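Shelf Storage in a Shared Study Room: Layout and Book Support
Project report, Acuña Hall group
May 7, 2022

1. Purpose

The study room on the upper floor of Acuña Hall has white shelves along one wall. Books are returned to them in no set order, and the tall ones lean. Our project measured how much shelf length is lost to leaning books and tested two ways of reducing it.

2. Method

We recorded the shelves on 19 visits in April. At each visit we noted the length of shelf in use, the number of leaning books, and whether small items had been placed between books. Thickness was measured at the page block with a steel ruler - covers were left out, as they flex.

Two supports were compared: a Restel steel bookend and a Corkero cork block. Each was used on one shelf for four visits. The remaining visits served as the baseline.

3. Results

Leaning books took up some 3 inches more shelf length per shelf than the same books set straight. Thick books leaned less often than thin ones but took more room when they did. The steel bookend slid on the smooth shelf surface when a heavy book was pushed against it. The cork block stayed in place but took up more length itself.

Small objects were often left between books. They filled gaps without giving much support.

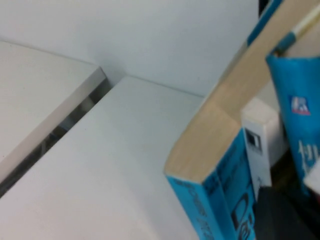
Figure 1. Thick blue book standing at a tilt on a white shelf, with a small white item beside it.

4. Limits

We did not record who used the room or for how long. The shelf at the Trundasthorpe end was left out of the totals, as it is used for binders only. Shelf depth was not treated as a variable.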